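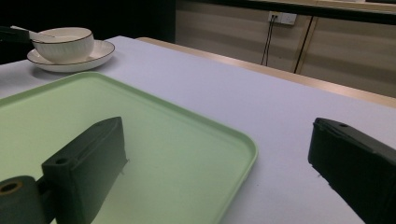 Purley table, left-hand gripper, jaws open over the green tray.

Wednesday, October 29, 2025

Tableware set, day whatever. The plan for this block was 300 clean demos. We have 58. I have written the larger number on the whiteboard so it can look down on us.

Set is the bowl and saucer, a spoon and the mint tray. The tray was my idea. I wanted something with a rim so the policy would have to learn that tables have edges and things on them have edges too. Of course the tray is pale, the table is pale and the crockery is white, so what I have mostly built is a test of whether the cameras can tell one kind of nothing from another. Leaving it in. Kitchens are like that.

Rolik (the sync script, for anyone joining late) lost the pairing between left and right grippers twice before lunch. Both times it reported success. Changed the check so it compares the timestamps themselves instead of asking Rolik how it feels. Anything recorded before the change goes in the "recheck" folder, and I would like someone other than me to open that folder. 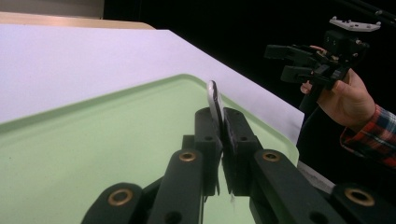 Thin things are still the worst. The fingers close fine, but the width reading bottoms out near zero and Deko files the grasp as a miss. I marked a run of them good by hand, then noticed Deko relabels on save. So I marked them good again, with feeling. Until the threshold is fixed, put "thin" in the notes field and don't trust the grasp column at all.

Also: close slowly. If you snap the jaws shut and then pause to admire the result, the pause gets learned along with everything else. The last Lemma checkpoint hesitates before every pickup like it's trying to remember whether it left the stove on. It got that from me.
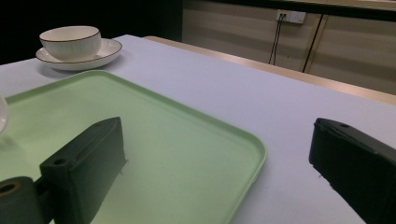 Do the failed grabs get thrown out?
Keep them if you recovered and finished the task, and tag them "retry". Drop them if you gave up, swore, or put the gripper down.

Numbers, for the Friday people: Lemma wants 4000 demos before the next training run. We have about 3000 if you count the old October batch, which I do on days when I need cheering up. That batch used the previous finger pads, so the contact frames look different. Could train with and without and compare. Could also just collect more. Guess which one involves my wrists.

Start pose is drifting as well. I begin every take from nearly the same spot, jaws wide, same angle. Vary the height and come in from the other side now and then, even when it's awkward.
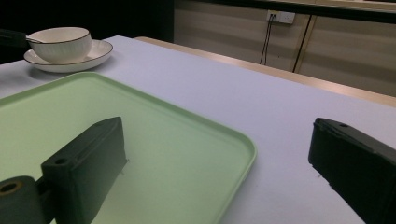

To do before next session

Fix the width threshold in Deko, or at least stop it relabeling on save.
Rerun the pairing check on the recheck folder.
Try a darker tray for one block, same task.
Charge both grippers overnight. Both.
Ask Purley whether we can keep the table through the end of the week.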